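Some notes on the two-arm sorting cell at Drovamley, for whoever takes it over when I move to Fallmont in May. Posting it as a thread so I can find it again.

The cell is two UR arms facing each other over one brown table. Wiremu Tomoana built the table. I've looked after everything on top of it for the last 2 years.

First job of the day is the tape. The dark blue strips are our grid, and every bin position is written down by square. If a strip lifts at the corner, replace the whole strip. Don't patch it.

Put new tape down against the steel rule in the top drawer. Corey Kingi did one by eye once and we spent a morning chasing a pick offset.

Next, fingers. Wipe them with the arms stopped and the pendant in your hand. Check the fingertip screws every 200 cycles. Size 4 hex key, snug, no more than that.

Cables. Watch the braided one on the upper arm when the elbow swings. It needs slack, but it shouldn't drag through the bins. I run the arm through its full path at slow speed after any change and keep my eyes on the cable the whole time.

Bins. Push-button switches go in the upper one, capacitors in the lower one. The lower bin gets a white foam sheet. Swap the foam when it has dents in it, or the cans start to lean. 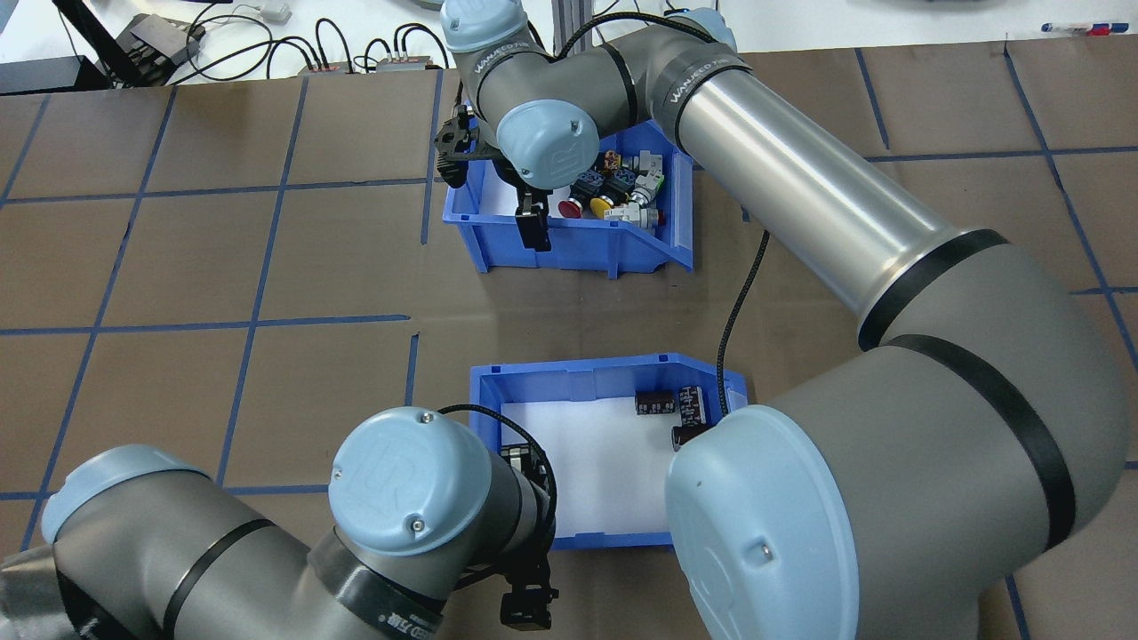

Photo: Ngân Âu / Tawhiri

Watch the elbow on the upper arm too. That big joint comes in right over the edge of the lower bin. If you move the bin even half a square, redo the clearance check before you run anything.

Both arms go home before you reach in. Yes, even for one dropped button.

Rangi asked about spare fingers. There are 8 in the gray cabinet, bagged in pairs. Order more from Jedavville when you open the third bag. They're slow.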